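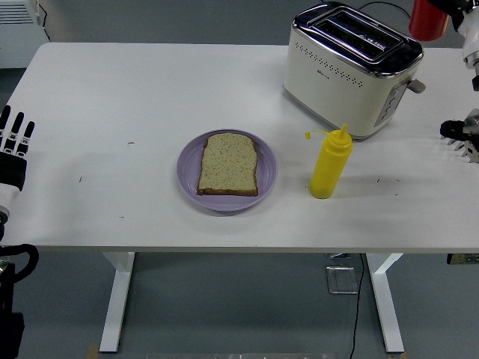 ok so I promised a few of you the story of why we lost most of last week, and it's mostly my fault, so get comfortable. Thread.

Background for the new people: I work on a two-armed robot called Bumow. Two arms, two hands with proper fingers, camera up top. We're teaching it breakfast. Bread, toaster, plate, squeeze bottle. You would not believe how hard breakfast is.

The bread part has been going great since August. It picks up a slice without crushing it, it puts the slice down on the plate, everybody claps. The mustard part is where I've been living.

Squeezing a bottle is nasty because you need a lot of force in the fingers and almost none in the wrist, and those two things fight each other. Squeeze too soft and you get air. Squeeze too hard and the bottle shoots out like a bar of soap. (Ask me about the ceiling tile. Or don't.)

So on Tuesday I turned up the grip limit on the right hand. Just for the squeeze. Just to see. I wrote it on the whiteboard and everything!

What I forgot is that our limits live in two places. There's the number in the task file, and there's a safety number in the hand controller that's supposed to win if the two disagree. I raised the first one. The second one was already way higher than it should've been, left over from a calibration run, and so there was nothing standing behind me.

Run one, fine. Run two, fine. By run 10 I'd stopped hovering over the stop button and was eating a granola bar. You can see where this is going.

The hand closes on the bottle, the bottle slips down a little, and the fingertips lose contact. The controller goes "no force? ok, more closing!" and the fingers just slam shut on themselves. Thumb straight into the index finger, full current, and it holds it there. Really loud whine. I have never heard a hand make that noise.

And here's the bit that scared me. I hit the soft stop on the laptop and nothing happened. The arm froze, which looked right, so for a second I relaxed. But the hand kept squeezing.

Our soft stop talks to the arms. The hands are on a separate bus from a separate supplier and they keep doing the last thing they were told. So if those fingers had been around something (a bottle, a cable, MY fingers) the stop I trusted would have left them clamped there.

Neelam Solanki was sitting behind me and she got to the real e-stop, the big mushroom button that cuts power, before I'd even put the granola bar down. Whine stops. Smell of warm plastic. The two of us staring at each other.

Total time from slam to power off, according to the log: over 2 seconds. Which sounds like nothing until you play back the audio.

Damage: one stripped tendon spool in the index finger, one cooked motor driver, one bottle with a dent in it that never popped back out. No people hurt. I'd had my hand in that exact spot a few minutes before to straighten the bottle, and I've thought about that kind of a lot.

I wanted to blame the hand. I wrote a whole grumpy email to Stukemell (they make the fingers) and then sat on it overnight, thank goodness, and in the morning I reread their manual and it's right there. "Hold last command on loss of host." It's a setting. We never changed it. Deleted the email.

Sent a much nicer one instead and Skarphéðinn Lund over there called me back the same day and walked me through the watchdog mode. If the hand doesn't hear from us for 500 milliseconds it goes limp. He also told me the driver was toast well before I asked. No pun intended, he didn't know about the toaster.

What we changed, if you run something similar:

The soft stop now goes to the arms AND the hands, and both have to answer back. If either one stays quiet, the power relay drops. We test it every morning before anything moves.

The hand controller limit is back down and it's locked. Changing it takes two people now. I complained about this rule for a whole afternoon and then voted for it.

If the fingers lose contact during a squeeze they open. No chasing. This makes Bumow drop more stuff and I'm fine with that.

Hands out of the work area unless the e-stop is pushed in. Yes, even to move a bottle an inch. I've already been yelled at for this one, and fair enough.

The new spool and driver came to 1,075 with shipping, and that came out of the budget I was saving for a nicer wrist sensor. A sensor that would've noticed the bottle slipping. I know. I KNOW.

We're back up on the bread half as of this morning, 2018-03-12, arms only, low speed. Squeezing starts again once I've gotten the watchdog to trip on purpose in every pose I can think of. Neelam has a list of poses. It's a long list.

A couple of people asked if the logs will be public. Yes, once I've cleaned up the variable names, some of which I typed while upset. They'll go in the same folder as the Rumen gripper stuff.

And to whoever asked if it ever got any mustard on the bread: once! Kind of a comma shape. Very proud of it.

Ok, back to the pose list. If your hands and your arms come from different companies, please go press your soft stop today and look at the fingers. Replies are open if you find something weird.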